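Cisteo Two-Arm Cloth Station

Equipment > Benchtop cells > Gripper and camera evaluation

The Cisteo is a tabletop cell for comparing grippers and wrist cameras on soft goods. Two arms share one work surface inside a three-sided enclosure. It ships assembled, and most labs have it moving the same afternoon.

Thin fabric is the standard test material. It folds over itself, hides the fingertips and changes shape every time it is touched, so a gripper that does well on blocks may do poorly with it. A lined piece is harder again – the fingers have to take both layers or only the one you asked for.

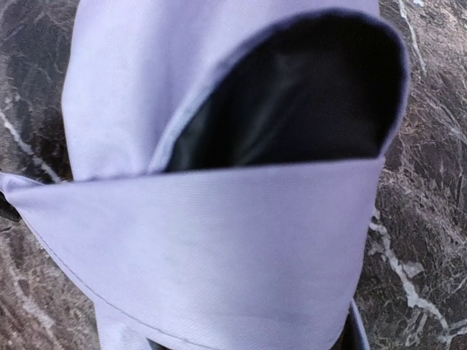 Wrist camera placement matters more than resolution for this kind of work. A camera set too close sees one fold and no edges. The bracket on the Cisteo has three mounting heights, and we suggest starting at the middle one and moving up if hems are being missed.

Fingers

Two finger sets are supplied. The Sturnomwood set is narrow and suits hems and single layers. The Narnenex set is wider, with a softer pad, and holds bunched cloth better. Changing from one to the other takes two screws per finger. Recalibrate after each change, even if the new set looks seated.

We ran 700 grasps with each set before settling on the supplied grip force. The narrow fingers picked up single layers more often. The wide ones dropped less during two-arm lifts. Neither was best at everything, and both stay in the box. 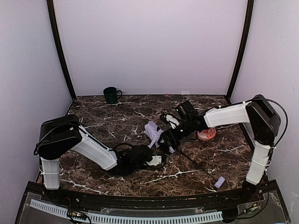 Zewditu Mersha writes that her group kept the narrow fingers on one arm and the wide ones on the other, and got better folds from the mixed pair than from either matched pair. Her one complaint was the cable at the wrist, which needed more slack than the manual gives it.

The manual has been corrected. Leave enough slack for a full wrist turn in both directions, then check it again with the arm at full reach.

Running a comparison

Keep the cloth, the lighting and the start pose the same from one gripper to the next. Do 30 trials per setup before reading anything into the result. Rigid items can share the table with the cloth, and it is worth including one – a gripper tuned for fabric often closes too gently on a hard rim.
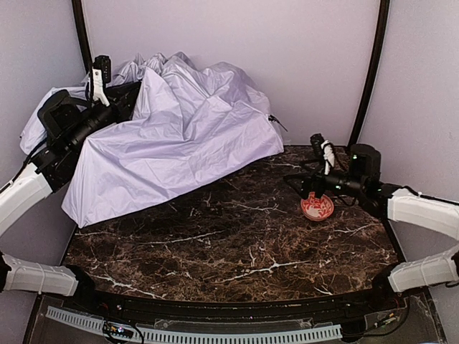 Log the overhead view along with both wrist views. When the fingertips are buried in fabric, the fixed camera is usually the only record of what the rest of the cloth was doing.

The Subramaniam controller handles both arms and time-stamps all camera streams on one clock. Older controllers will run the arms but not the shared clock.

Lead time is 7 weeks. Spare finger pads are sold separately. For quotes and loan units, write to Tsion Admasu in equipment sales.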